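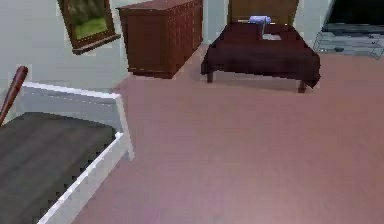 Bedroom end of the sim flat, two beds and the telly stand.

Quick one tonight, dinner's on. Finally got both controllers running in the same simulated flat, so I can stop guessing which one I like. Mekach versus Clivska. Same arm, same mobile base, same gripper, same carpet.

Mekach first. Easy to set up, had it driving in 30 minutes. Lovely and smooth across the open floor. Gets nervous near furniture though. The job was to get to the maroon bed and pick up the flat grey thing lying on the bedspread. Flat things are horrible for a two-finger gripper, nothing to get under. Mekach kept coming in too steep and pushing it along the cover. Four goes before I got a clean lift, and I'd call that one luck.

Clivska took me most of October to get working, mostly my own fault (wrong joint limits, don't ask). Slower. Jerky when it turns. But it comes in low, slides one finger under the edge and waits a beat before closing. I like the waiting. Wish I'd thought of it.
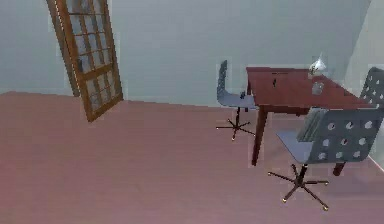

Page last changed: 1/1/19

Then the desk. This is where I expected Clivska to run away with it and it didnt. Three office chairs, star bases sticking out everywhere, and the collision shapes for those are a pain. Clivska treats each base like a solid disc so it parks miles back and can't reach the glass. Mekach gets its wheels in between the spokes and reaches over. Bit cheeky. Clipped a chair now and then but got there.

The glass itself — both bad. Clear glass on a dark red top, and the simulated depth camera reads straight through to the desk. I swapped in the Julano camera settings and that helped a bit, more noise but at least there's an edge to grab at. Haven't tried the lamp. Scared of the lamp.

Totals so far: more than 300 runs, 36 of them thrown out becuase I'd left the wrong gripper file loaded. Nasution gripper next, the wider one with the soft pads. If it fits round the glass without tipping it I'll be happy.

For now Clivska for the bed, Mekach for the desk. Annoying answer, I wanted one winner. Might try bolting Clivska's slow approach onto Mekach's driving, if I can work out where the handover goes. Logs up when I've cleaned the file names.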